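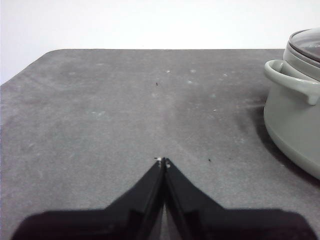 Figure 1. Gripper closed and empty, with the lidded pot to the right of the work area.

Automating the bench in a test kitchen: effects on staff at Gagnon
Project report, second-year group: Rowena Ambrosio, Normunds Zariņš, Si-eun Son
Supervisor: Virgil Roman

1. Background

Gagnon runs a small test kitchen in Lindham where cookware and kitchen parts are checked before they go on sale. Until this year all handling at the bench was done by hand. A technician picked up each part, placed it, looked at it, wrote down the result and moved on. In July the firm installed one robot arm with a two-finger gripper, driven by a control package called Gillar. Our group was given access to the bench and asked to report on what the change meant for the people working there. The arm's speed and accuracy are covered only where they affect the staff.

2. Method

We watched the bench in the morning and again after 14:00, when the second shift takes over. We interviewed the bench lead, Lăcrămioara Cârstea, and three technicians, who asked not to be named. We also read the handling log, which held 841 entries at the time of writing. Each entry gives the part, the start time, the result and whether a person stepped in.

We did not measure strain or fatigue directly. Comments on these come from the interviews and should be read as opinion.

3. The work at the bench

The tasks given to the arm are short and dull. Small parts are picked up, moved and set down, in some cases in water. Larger cookware stays with the technicians, because the gripper's opening is too small for most of it and the lifting limit was set low on purpose.

Water tasks were the ones staff most wanted to hand over. Two of the technicians said that wet gloves were the worst part of the old routine. They also said that small round parts with a smooth rim were easy to drop, and that a dropped part meant starting the entry again.
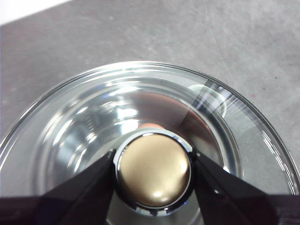
Does the arm mean that fewer people are needed at the bench?
The number of staff on each shift has stayed the same, but one person now spends most of the shift setting up runs and reading the log, and less time handling parts.

4. Findings

4.1 Change in duties
The largest change is in set-up. Before a run, a technician clears the surface, lays out the parts and checks the start position. A run is limited to 10 parts, after which the arm stops and waits for a person to confirm. Cârstea set this limit herself. The Gillar default is 100, which she considered too long to leave without a check.

4.2 Stepping in
Technicians step in when a grip fails or when a part has been laid out wrongly. The log records that a person stepped in but has no field for the cause. We asked for one to be added – the request has gone to Tostamport, who maintain the software, and was still open when we finished.

4.3 Pace
Staff disagreed on this point. One technician found the bench calmer. Another said that waiting for the confirm signal broke up other work, as it can come at any moment and the arm stays idle until it is answered. The afternoon shift felt this more, having one person fewer on the floor.

4.4 Training
Training was a single session of 300 minutes, split over two mornings. All three technicians said it covered starting and stopping the arm well and fault messages badly. A printed sheet of the common messages, written by the morning shift, is now taped inside the cupboard door. We found two errors in it and passed them on.

5. Limits of this report

The group saw one bench at one site. The log begins after installation, so there is no matching record of the manual work, and claims about time saved could not be tested. The interviews were short and took place during working hours, with the bench lead nearby on one occasion.

6. Recommendations

Add a cause field to the log. Move the confirm signal to a handheld unit so that the technician need not stay within sight of the screen. Repeat the fault message part of the training for both shifts. Keep the present run limit until the cause data has been reviewed.

Section 4.2 was drafted by Zariņš, 4.3 and 4.4 by Son, and the rest by Ambrosio.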